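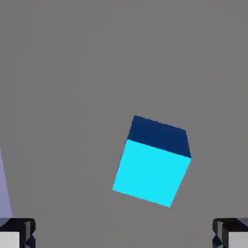 Figure 5. Wrist view in the Fisora simulator, gripper open, practice cube not yet between the fingers.

Section 5: Your First Pick in the Simulator

This section is for the packing staff at the Stoltura building who will be moving from hand packing to cell operation in September. If you have packed by hand for years, you already know more about picking things up than the software does. Please be patient with it.

You will need a training login, a chair and 65 minutes. The login comes from Arif Sultana. The chair is up to you.

Before you start

The simulator shows what the arm would see from its own wrist. You are looking past the fingers, with the white pads in the lower corners of the screen. New operators tend to lean sideways to see around things. The view does not change when you lean.

NOTE: The practice cube is cyan and navy. Nothing we ship is cyan and navy. Real cartons arrive in week two.

Picking the cube

1. Log in and choose Practice, then Single Object. Do not choose Live. Live is grayed out on training logins, but people have been known to click it several times to make sure.

2. Wait for the wrist view to load. If you get a blank gray screen with no fingers, reload the session.

3. Find the cube. It starts at a different spot and angle each time. In Figure 5 it is tilted and sits closer to the right finger.

4. Use the left stick to center the cube between the fingers. Small movements. The stick is more sensitive than the one on the pallet truck, and it holds grudges.

5. Turn the wrist with the right stick until the edges of the cube run square to the pads. A cube gripped by its corners will spin out, and the simulator will record this under your name.

6. Press and hold Lower. Let go when the depth number turns green. The number is on the side panel and does not show in the wrist view.

7. Press Close once. Pressing it again means Open.

8. Press Raise. If the cube comes up too, mark the attempt as a pick. If it stays where it was, mark it as a miss. Both go in the log and only Ona Grīnberga reads it. She has promised not to bring it up at lunch.

CAUTION: The simulated arm cannot hurt you. The one in the Paulauskas cell can. Finishing this section does not clear you to enter the fence. Virgil Moldovan signs that form, in person, after he has watched you do a lockout.

What changes on the floor

Each cell will have 2 operators per shift. Most of the lifting goes to the arm. What stays with you is deciding whether a carton is fit to send, clearing jams, and stepping in by remote when the arm stops and asks for help. It asks more often than the brochure suggested.

Your pay grade does not drop when you move to a cell. Lertchai Thaweesak got this in writing from Lostidbridge, and a copy is pinned next to the time clock, under the menu.

Hand packing continues on the fragile line. If you would like to stay there, tell your shift lead before you begin Section 6. No reason needs to be given, although "I don't care for the stick" has been accepted.

If the simulator freezes

Press Pause, then Resume. If that does nothing, close the window and log in again. Your completed picks are saved. Your misses are saved too.

Continue to Section 6, Two Objects.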